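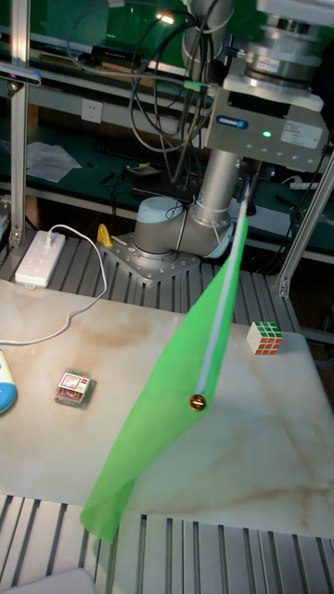 How often will the water at Tadovham's public swimming sites be tested this season?

Each sampling point will be tested two times a month, starting in June, and the results will be posted the day after they leave the lab.

Tadovham Water District – Mar 18, 2020
14 shares | 3 comments

The Tadovham Water District has approved a single sampling and posting procedure for all public swimming sites on the lake and on the lower part of Kamov Creek. The procedure replaces separate arrangements at the town beach, the campground and the creek sites, which used different bottles, different depths and different reporting forms.

The network has 26 sampling points. Each will be sampled two times a month over a four-month season, for a total of 208 routine samples. Repeat samples taken after a high result are not part of that total and are paid for from a separate line in the monitoring budget.

Sampling method

Samples will be taken in the morning, before the sites open, in knee-deep water and on the lake side of any rope or float line. The bottle is opened below the surface with the mouth facing away from the sampler, filled to the shoulder and capped under water. Bottles go straight into an insulated box with ice packs. A bottle that reaches the lab after the allowed holding time is thrown out and the point is sampled again the next morning.

Water temperature, wind direction, recent rain and the number of waterfowl within sight are written on the field sheet at the time of sampling. Cloudiness is measured on site with a hand meter. The meter is checked against a standard before the first point of the day and again after the last one. If the two checks do not agree, the day's cloudiness readings are marked as unverified – the bacteria results are not affected.

Lab work and limits

Kalniņš Laboratory will carry out the analysis under a contract covering the full season. The lab will report enterococci as a count per 100 milliliters. The District's posting rule uses a seasonal average of 35 per 100 milliliters, calculated as a geometric mean. A site that goes over this value is placed under advisory until the mean drops back. A separate limit applies to single samples, and one result over it leads to an advisory the same day and a repeat sample the following morning.

"The old records could not be compared from one beach to the next," said Orysia Hrytsenko, water quality manager for the District. "One site sampled at the surface, another at arm's length down. We have set one depth, one time of day and one form. The first season of data will be used as a baseline and we do not plan to change the method partway through."

Posting of results

Results will be entered in Pramis, the District's records system, and copied to the notice boards at each site. The board will show the sampling date, the latest result, the seasonal mean and the current status, which is either open, advisory or closed. Sites without a board will get one before the season starts. The two creek access points below the mill bridge share a parking lot and will share a board.

Status changes made between routine samples – after a sewer overflow, for example, or a visible algae bloom – will be posted at the site first and entered in Pramis afterward.

What is not covered

The procedure does not cover private docks, the boat ramp or the model yacht pond. It also does not include routine testing for algae toxins. Blooms will be handled case by case, with samples sent out when a surface scum is seen at or near a swimming area. Drinking water intakes are tested under a different program and are not affected.

Site operators will receive the field sheets, the posting instructions and a map of the sampling points by mail. Operators who want a point moved must send a written request with a sketch before the season starts. Requests received later will be held for the next season.

The full procedure, including the calculation sheet for the seasonal mean, can be read at the District office during normal hours.

Contact: Orysia Hrytsenko, Water Quality, Tadovham Water District

3 comments

millroad_swimmer
Does the creek get the same limit as the lake? It always looks worse after rain.

Dennis P.
Same limit as I read it, the mean is for all sites. My question is what happens to the old numbers from the campground. Are those going into Pramis too?

lakeside gran
Glad to see the boards coming back. Please put ours where you can read it without walking through the nettles.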